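About Nerus Window Coverings

Filed under: About Us, Our Company
2 min read

Nerus measures, makes and fits roller blinds for offices, schools and workshops. Bleddyn Owen started the business with one van and a rented cutting table. Tarmo Kazlauskienė joined a little later to run the making side, and the two of them still own it. We have 4 fitters, all employed by us, and we don't subcontract.

Most of our customers have large windows that were put in before anyone thought about the afternoon sun. We visit, measure every opening and talk through fabric. If a blind is the wrong answer for your window we will say so, and for some rooms a film or an outside shade is better. Quotes are in writing and stay good through the end of January.

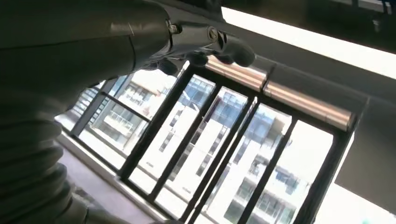
Housings are the part customers ask about least and notice most once the blind is up. A painted housing disappears against the wall. A polished silver one will pick up whatever color is in the room, copper and pink included, and over tall panes in black metal framing it stands out clearly from the top rail. Some people want that and some don't, so we bring samples of both and hold them up at the window before you order.

Our workshop is on the Lewis side of the Odenis building. Fabric is cut there, tubes are cut to length there, and every blind is hung on a test rail and run up and down before it is wrapped. The widest blind we make in one piece is 284 cm. Anything wider is split, and we line up the joins with the window bars where the layout allows it.

Repairs are a steady part of the work. We replace chains, brackets, end caps and worn fabric, including on blinds we didn't sell. Old tubes can often be kept - it saves money and the fit is already right. Bring the blind in or ask for a visit.

For larger buildings we use the Hetov schedule, a plain list that gives each window a number, a size and a fabric. You get a copy when the job is finished. Keep it, and reordering a single blind years later takes one phone call.

The workshop is closed on Sundays.

Last updated Saturday, December 29, 2018
Shares: 2 | Comments: 0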